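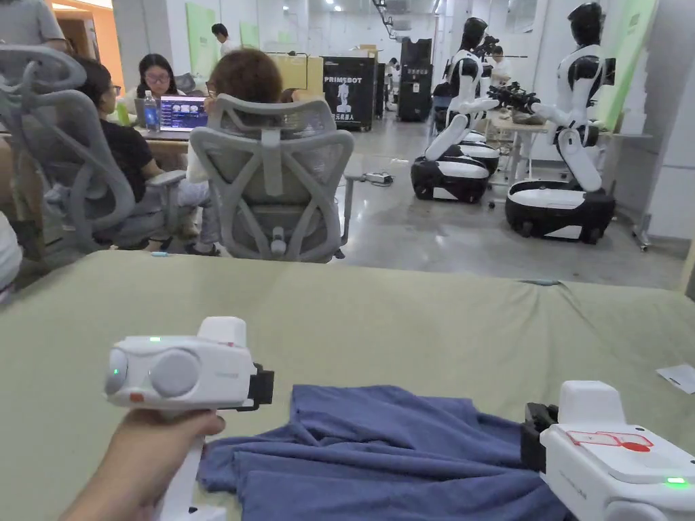 Drotix Customer Support
Ticket 2499
Product: Drotix hand-held gripper pair, evaluation kit
Customer: Flotcombe
Opened by: Tadeo Benítez
Assigned to: Rafferty Fitzsimmons
Opened: August 2023
Status: Resolved, pending customer confirmation

Reported issue
The customer is evaluating the kit for cloth folding. In sessions longer than 54 minutes, the right unit stops reporting jaw position. The indicator lights on both units stay green and no error is shown in the Kalis recording software. The left unit is not affected.

Entry 1, Fitzsimmons
Requested the session logs and the firmware version of each unit. Asked the customer to exchange the left and right units and repeat the session.

Entry 2, Benítez
Units exchanged. The fault stayed with the same unit, now held in the left hand. Logs attached. Restarting the unit restores the jaw reading, but the recording in progress is lost.

Entry 3, Fitzsimmons
The logs show that the affected unit still carries the May firmware. In that version the position buffer is not cleared after 400 recordings. The other unit was updated before shipment. Please install the current version through Kalis, calibrate the jaws fully open and fully closed, and run one session of at least 90 minutes.

Entry 4, Benítez
Update installed and calibration accepted. One 90-minute session was completed on T-shirts and towels with no loss of data. We request that the evaluation period be extended to make up for the lost recordings.

Entry 5, Fitzsimmons
Extension request forwarded to the Yakubu sales office, which holds the evaluation agreement. This ticket will remain open until the customer confirms a second full session.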